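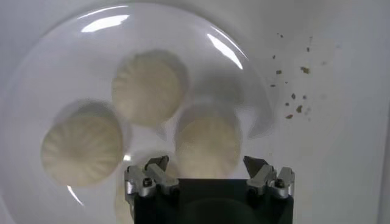

# Keeping the Clultness cell running: project report

Draft 3, still missing the wiring appendix.

## What we had to do

Take over the food handling cell in the Fenholm lab, get it picking again, write down how it's looked after so the next group doesn't start from zero. The old group left one page of notes and a box of screws. The cell is called Clultness, no idea where the name is from.

Cell = one arm, one two-finger gripper, wrist camera, white table, a plate of steamed dumplings. Arm talks to a PC running Cikar, which is the department's own control program. Everything below is for the gripper and camera end. The arm itself we left alone apart from the homing.

## State at the start

- Gripper closed but one finger got there before the other
- Camera calibration file missing
- Homing worked every second try
- Emergency stop fine (checked first, check it first every time)

## Fingers

The fingers are silver metal with dark pointed tips, one set at each top corner of the black gripper body. You can see a small black screw head on each side from the wrist camera, which is handy, you get a quick look at both without walking round the table. Doesn't tell you if they are tight though. Use the driver.

The uneven closing was a loose screw on the left side. Took us most of an afternoon because we went looking in the software first. Order we should of done it in:

1. Power off at the cell, not just in Cikar.
2. Wiggle each finger by hand. Any play at the tip, stop and fix that.
3. Take the screw out, clean the thread, put it back with a drop of the blue threadlock.
4. Leave it 30 minutes before moving anything.
5. Power on, open and close 11 times with no load, watch the tips.

After that the two sides met in the middle again. We marked the screw heads' position in the logbook with a sketch so a turned one shows up.

## Camera

Mounted at the wrist, looks out past the fingers. The gripper takes up the bottom center of the view and it hides whatever is low down right behind it. With three dumplings on the plate the lower right one is usually partly covered. First version of our pick code took the covered one first and got its center wrong. Now it goes for the dumpling with most of its outline showing, then looks again.

Glare was the bigger pain. Plate is glossy white and the lamps put bright streaks on the rim. Cikar's blob finder kept calling a streak a dumpling. Things we tried:

- Turning the lamps down. Streaks smaller, pleats harder to see, worse overall.
- Paper over the lamps. Better. Fell off twice.
- Rejecting anything long and thin. This is what we kept, paper too, taped properly now.

The pleats on top help a lot. They run out from the center, so the code looks for where the lines meet and calls that the middle. Dumpling skin is matte so it doesn't throw streaks like the plate does.

Recalibrating: print the dot sheet, tape it flat, run the routine from the Cikar menu, save the file in TWO places. Redo it any time the camera bracket has been touched, even a bump.

## Crumbs

Small thing, cost us a day. Brown crumbs on a white table are high contrast and the finder picks up the larger ones. We set a minimum size of 80 pixels which drops the specks but a big flake can still get through if the arm is low. So wipe the table before a run. Dry cloth first, then damp. Same for the fingertips, dough builds up and then the grip width reads wrong.

## Homing

Problem was a stiff cable pulling on the wrist near the end of travel. Re-routed it with more slack and two velcro ties. Homing has been ok since. If it starts failing again look at the cable before anything else.

## Results

Total 1,766 grip cycles logged after the repair, counting the empty ones. Screws checked at the end, no movement against the sketch. Torn skins happened mostly when the grip was set too narrow, we ended up opening it a bit and going slower on the lift. We didn't keep tears and drops in seperate columns, so can't give a good rate for either. Should have.

## Before each run

- E-stop
- Wiggle fingers
- Wipe table and tips
- Cable slack
- Look at camera view, both screw heads there, lamp paper still on
- Home, then one empty open/close

## Left to do

Spare fingers are ordered from Havlíček, not arrived. Old ones have some wear at the tips, usable. Lamp paper needs a real diffuser. The calibration routine asks for a password that is only in the logbook, inside the back cover.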